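Canned Drinks and Small Trays: a README for the Wirwood shelf set

Last touched Jun 13, 2021. Written by me, Lyle Kapoor, with a lot of corrections from Lingyun Gu. 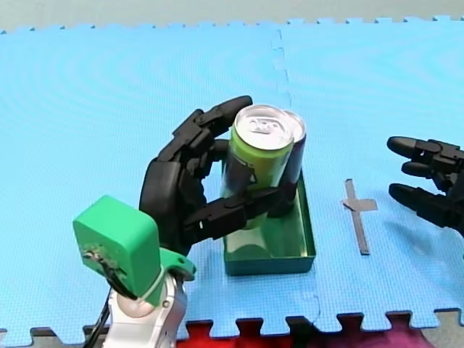
Hi, and thanks for downloading this! Wirwood is a collection of short clips and stills of ordinary drink cans being picked up, put down, and sorted into shallow trays. If you wanted bottles or cartons, those live in a different set (Faltley, which Emlyn Lougher looks after, and his README is much tidier than mine).

What's in the folder

There are 2,000 stills and 500 clips. Each clip runs 20 seconds, and yes, I trimmed them all to the same length, so sometimes there's a bit of dead time at the end where the can just stands there. I left it in. Jinfeng asked for the dead time to be cut and I said no, because then every loader script I own would break.

The folders are:

stills/
clips/
notes/
lists/

The notes folder is plain text, one file per session, typed by whoever was on the floor that day. Spelling is all over the place. Lingyun writes "tray" and I sometimes write "tub" when I'm tired, so if you search for one, search for the other too. The lists folder has a spreadsheet of which can went with which tray, and it matches the file names in stills and clips.

The cans

Everything is a regular beverage can with a pull tab on top. I went for bright ones where I could, like the lime ones with the dark graphics down low, because they're easy to spot when you're scrolling through thumbnails at midnight. There are plainer ones in there too. I bought most of them at the corner store, a few at a time, and the lady at the register has stopped asking.

Some of the cans are full and some are empty. The file name tells you which: f for full, e for empty. Please don't try to guess from a still! I did a little test on myself with a stack of printed thumbnails and did terribly.

A few cans picked up dents along the way. I kept using them until the dent changed how they stood, and then they went in the recycling. The session note says "dented" from the first day I noticed it, so a can may have been dented for a session or two before the notes caught up. Sorry about that one.

The trays

All shallow, all rectangular. The green one shows up a lot. It's low enough that you can see most of the can standing in it, and that was the whole reason I picked it over the deeper tubs we started with. (With the deep tubs you mostly got a lid and a shadow. Those sessions aren't included, and I don't miss them.)

If you're setting up something similar, check that your tray sits flat before you start. One of ours had a slight rock to it and the can would tick back and forth whenever anything touched the edge. You can hear it in the clips from August, if you have the sound on.

The floor

We work on foam puzzle mats, the interlocking kind you'd put down in a playroom. I love these things. They're easy on the knees, a dropped can doesn't wake up the whole building, and they come apart when you want to shake the crumbs out. The light blue is what you'll see most.

Two things to know. The seams between tiles can make a can lean if you stand it right on top of one, so keep the tray to one side of the seam if you can. And the tiles creep! Over a long afternoon they pull apart by a hair, and you have to stomp them back together. I do this in socks. Benedikt does it in boots, and you can tell which tiles are his.

The mats also have a fine texture that shows up as faint patterns in some of the stills. I've left them alone. No smoothing, no color fixes, nothing.

How a session goes

Mats down, tray down, can in or next to the tray, then start. One can at a time. When a run is finished we write the note right away, before anyone touches the next can, and that habit has saved me more than once. Between sessions the cans go back in their cardboard box, tabs up.

I wipe the cans with a damp cloth before each session. Fingerprints on the silver top catch the light in a weird way, and sticky cans are just gross to handle.

Known problems

The lighting drifts. We had a window and we had weather.

A couple of the session notes are in the wrong order in the notes folder. The dates inside the files are right, so go by those.

The word "upright" in the spreadsheet means upright at the start of the clip. It says nothing about the end of the clip! Benedikt Brinkmann pointed out that a normal person would read it the other way, and he's probably right, but by then half the sheet was filled in.

If you also use the older Lysenko set, be careful when you merge. Both sets number their cans from 1, and can 2 over there has nothing to do with can 2 here. Add a prefix first.

Using it

Free to use for research and teaching. Please don't sell it, and please don't use it in anything that suggests a drinks company had a hand in it, because none of them did. If you put it in a paper, "the Wirwood shelf set, Kapoor and Gu" is fine. Jinfeng Lu keeps a copy on the Veltis drive for anyone in our building who would rather not wait for the download.

Found a mistake? Send me the file name and a line on what's wrong. I fix things in batches, usually on a Sunday, and I'll put your name in the change notes unless you ask me not to.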